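4. The building between the two closures

4.1 The auditorium at Maketti

The playhouse at Maketti has had less attention than its size and age deserve. Most accounts treat it as a stop on the touring circuit and say little about the building itself. The surviving papers allow a fuller picture. The house was put up by subscription on the site of a grain store, and the side walls of that store were kept to a height of two floors. This explains why the auditorium is narrower than other houses of the same class, and why the boxes run almost straight back from the stage before they turn.

The subscription list has 596 entries. Each share carried the right to a seat on any night when the company played, and the shares could be sold, lent or left in a will. By the time of the first closure many had passed out of the town altogether. The minute book records repeated complaints that strangers were taking up the best places without payment, and the lessee asked more than once for the free seats to be moved to the rear of the pit. The request was refused each time.

Capacity is harder to settle. The opening bill promised room for 1,000, but this cannot be made to fit the ground plan. Our own estimate, based on bench lengths in the joiner's account, is about three quarters of that number - and it assumes a crowded gallery. Claims of this sort on opening bills should be read as advertising.

4.2 Curtains, cloths and borders

The inventory taken at the first closure lists the hangings by position. A green baize front curtain comes first, followed by the act drop, the borders and a store of plain cloths that were kept for repair and for masking the wings. The plain cloths are the largest group and the worst described. The clerk wrote "gray, various" against most of them and gave no measurements. In later literature they are often left out, although they must have been in use nearly every night.

The handling of the cloths can be partly worked out from the wage sheets. Hanging and taking down were paid by the piece, and painting was paid by the day. A cloth that was sent to Poirier for repainting was charged to the lessee, while one patched in the house was charged to the subscribers. Disputes over which of the two had taken place run through the whole of the second minute book. 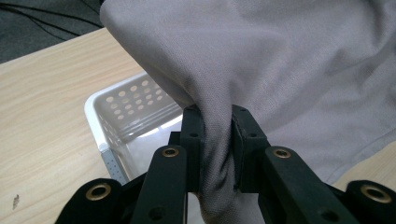

Figure 3. Gray woven cloth, gathered and held at one point.

Vasireo has objected that the wage sheets cannot bear this weight, as piece rates and day rates were mixed freely in provincial houses and a clerk might enter the same job under either head. On that view the split between repainting and patching reflects bookkeeping habits, and the quarrels in the minute book were about money in general.

We accept part of this. The sheets for the first season are plainly irregular, and we have not used them. From the second season on, however, the entries follow a steady pattern, and the change comes in the same month, December, in which the subscribers named a new clerk. The carrier's receipts also support our reading. Of the cloths charged to the lessee, all but 2 can be matched to a load going out to Poirier. None of those charged to the subscribers can be matched in this way.

4.3 The second closure

The house reopened under a shorter lease and with a reduced company. The stage was brought forward, which cost the pit two rows of benches, and the upper boxes were closed off to save on lighting. Kistum, the nearest rival house, had by then been fitted with gas, and the touring companies began to pass Maketti by.

The final inventory is brief. The green curtain is gone, and the act drop is marked as unfit for use. The plain cloths appear as a single line with no value against them. They were sold with the benches, and the buyer's name was left blank in the sale book. What became of the boxes and their fittings is taken up in Section 5, where the sale book is compared with the later records of the chapel that took over the site.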